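Wrist camera tracker loses the thread when two instruments close on it

Kenta Yokoyama
Grendlow 2.3, two instruments over a suturing pad, wrist cameras on both. My thread segmentation feeds a planner from Liltari. It holds up in free motion and drops out near a handover. Two views from the same session:
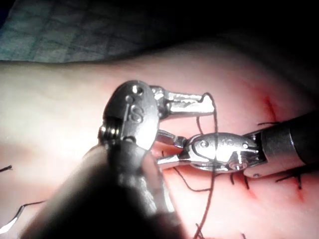
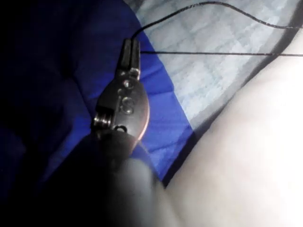 Thread confidence is a per-pixel score, thresholded and then fitted with a spline of 14 control points. During a handover the fit either jumps or splits in two, and the planner rejects the grasp. In the first view the brown thread passes between the steel jaws of the right-hand instrument, and the black stitches in the pad score nearly as high as the thread I want. In the second, the thin dark lines running off to the right over the pale cloth are picked up as well. I have 300 labelled stills. Do I need more, or is the fit wrong?

Afiq Rondonuwu
The fit, mostly. You are treating the thread as one visible curve. Project the tool model into each view, mask the jaws, and let the spline run through the masked gap with a bending penalty. Start it from the last accepted fit and don't re-detect while either jaw is closed. Reject any candidate piece that doesn't join a live end within 17 pixels. That should drop most of the old stitches, as they are short and separate.

For colour, train thread and stitch as separate classes. Brown against black is usable on the pink pad, less so across the highlights on the metal. Fix your exposure before labelling anything else.

Check the hand-eye calibration too. Mine drifted by 2 mm last October and the symptoms were the same.

Osman
try a lower threshold? worked for me on Nurncombe but that was thick cord and one arm

Kenta Yokoyama
A lower threshold brings in more stitches. Masking the jaws has stopped the splits. Jumps remain on the left camera, so I am redoing its calibration.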